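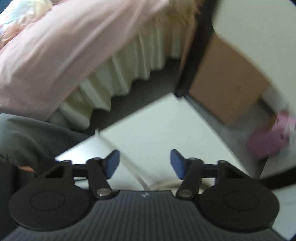
Bedroom floor, with the gripper open.

Setting up the Milero recorder: fitting the drive and getting your first recording

Right, you've got the recorder out of its box and you're keen to see something on the screen. I've set up a fair few of these and I still do it in the same order every time, so I'd suggest you follow along the first time and get creative later. It's an easy job — the fiddly bit is the drive, and even that only takes a few minutes.

You'll need the recorder, its power supply, a monitor with an HDMI lead, a mouse, a network cable and a small Phillips screwdriver. The drive is sold separately on most models. I use the 2 TB one at home and it's plenty for a handful of cameras, but if you're filling all 16 channels you'll want something bigger.

Fitting the drive

1. Unplug the recorder at the wall. Don't just use the switch on the back.

2. Undo the screws along the rear and slide the lid back, then up. It can be stiff when it's new (mine needed a good shove with both thumbs).

3. Plug the data cable and the power cable into the drive before you screw it down. There's hardly any room for your fingers afterwards!

4. Turn the recorder on its side, hold the drive against the base and line up the holes. Put all the screws in loosely first, then go round again and tighten them.

5. Slide the lid back on and do up the rear screws.

CAUTION: Don't open the lid while the recorder is plugged in. The drive can also be damaged by a knock while it's spinning, so wait until the front lights are out before you move the unit anywhere.

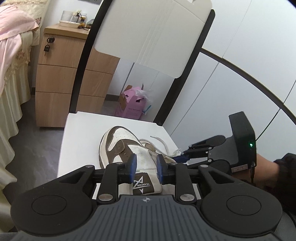
Low-top sneaker, held by the tongue.

First start-up

6. Connect the monitor and mouse, then run the network cable from the port marked LAN to your router. Leave the cameras unplugged for now.

7. Switch on at the wall. The recorder beeps and the Pant start screen comes up (that's the name of the software, and you'll see it again when you put the app on your phone).

8. Choose your language, region and time zone. Take your time with this one. I once left mine on the wrong zone and spent an evening hunting for a clip that had been filed hours away from where I was looking.

9. Make up an admin password and write it down somewhere safe. You'll be asked for a recovery email as well, and I'd really encourage you to fill it in.

10. When it offers to format the drive, say yes. Anything already stored on it will be wiped, so copy off whatever you want to keep before you get to this point.

NOTE: If the recorder keeps beeping after formatting, it usually can't see the drive. Shut down, pull the plug and check both cables from step 3.

Adding cameras

11. Plug one camera into port 1 and give it a minute. The picture should appear by itself in the top left tile. Ustberg cameras are picked up the same way, but they'll ask for their own password the first time.

12. Carry on with the rest, one at a time. Rename each one as it comes up — "side gate" is a lot more use than "Camera 4" when you're half asleep.

13. Open Storage, then Schedule, and pick Motion or Continuous for each camera. I run motion on everything except the driveway.

14. Walk past a camera, wait a moment, then open Playback and look for the coloured bar on the timeline. If it's there, you're recording.

NOTE: The supplied cables are 20 metres long. Coil any spare loosely and keep it away from the fan vents. Please don't staple through it, even if it looks tidier.

If you're adding a Nastier outdoor siren, leave it until the cameras are all behaving. The log holds more than 700 events, and a siren set off by a badly aimed camera will fill it with rubbish in no time.

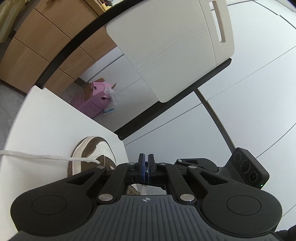 Can I keep recording if my internet drops out?
The recorder saves everything to its own drive, so recording carries on as normal. You just won't get phone alerts or be able to watch from the app until the connection's back.

Milero Support | Contact us | Copyright Milero, all rights reserved | Back to top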